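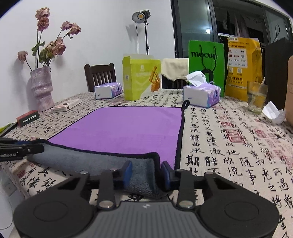
Blue finger pads on a corner of the purple towel.

Farzana Kumarasinghe rented the Kuvero hand-held gripper kit for 14 days in February and logged 140 towel folds. "The pads hold microfiber well," she said. "Thin cotton slips." She rates the linkage as stiff enough for cloth work - her complaint is the grip plate, which tired her wrist after about 100 minutes. Support answered within eight hours. Would she renew? "For towels, yes. For shirts I'd want narrower pads first."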